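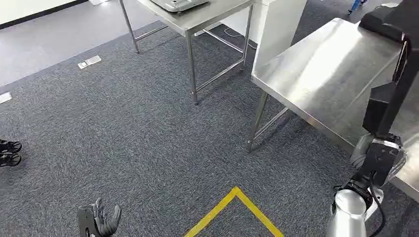
Steel tables and a tape mark on the carpet, with the robot's right arm at the right edge and the fingers of its left hand at the lower left.

Review: the Herrera two-arm rental kit

Several readers wrote in after the October issue to ask about renting a robot by the month instead of buying one. Bindley now offers its Herrera kit that way, and we had one for 7 weeks in the second-floor room at Flekwood. Yasaman Nazari and Trinidad Iturra ran it. Neither had set up a two-arm machine before.

The rental covers the robot, a charging dock, one gripper, one multi-finger hand, the Sirell control software and a day of on-site training. The price is 585 dollars a week with a two-week minimum. Shipping is extra and is charged both ways. Insurance is not included, and our own policy did not cover rented equipment until we asked for a rider, so check yours before the crate arrives.

Setup

The crate needs a loading dock or a lift gate. Unpacking took two people most of a morning. The printed guide is good up to the first power-on and thin after that. It tells you to level the base but not how level is level enough. Bindley's support desk answered that one by email the next day.

The kit is sold for use on hard floors and low-pile carpet. Our room has both, and the base drove on both. Crossing from one to the other at an angle sometimes turned it a few degrees off its heading, and the software did not always correct for this. Going straight across was fine.

You will want a fixed starting place. The Sirell software can save a parking position, but it drifts over a long day, and a strip of floor tape is still the easiest way for a person to see whether the robot is where it should be. We used yellow tape. It also helps to run loose cables along a wall before the first drive. The guide mentions this on page 50, well after the driving section.

Working at a table

Most of our trials were pick-and-place jobs at steel tables: moving parts from one tray to another, turning them over, and handing them from one side to the other. Parts with flat sides went well. Thin sheets did not, and we gave up on them in the second week.

Polished steel gave the head camera some trouble. When the overhead lights were on full, the software would now and then mark a reflection as an object and plan a reach for it. Turning off one row of lights fixed most of it. Agustina Mansilla at Bindley told us a matte mat works as well, and that the company sells one. We bought a plain one locally and had no complaints.

Table legs and crossbars are the other thing to watch. The base sensors see legs well. They are less reliable with low rails, so leave more clearance than the guide asks for. We bumped a rail twice, both times at walking speed or less, with no damage to the table or the robot.

The gripper is the stronger of the two tools. It closes firmly, it is quick, and it needed no adjustment after the first week. The hand can do more, but it has to be recalibrated each morning, and one finger began to lag in week 5. Bindley sent a replacement hand and paid the freight. We were without it for four working days, and the rental was credited for those days when we asked. It was not credited automatically.

Training and support

Princess Panganiban gave the training day. She kept to the tasks we had sent ahead and left a short written list of settings, which we used more than the manual. Phone support runs on weekdays only.

Who should rent it

The kit suits a shop or lab that has a specific table job in mind and wants to know if a robot can do it before spending more. It is a poor fit for anyone who needs it running on weekends, or who has no one free to look after it each morning.

Bindley asks for 2 weeks' notice on returns. Bookings go through the rental desk; ask for Zulema Riquelme. Readers who have rented the kit on a longer term are welcome to send us their notes for the next issue.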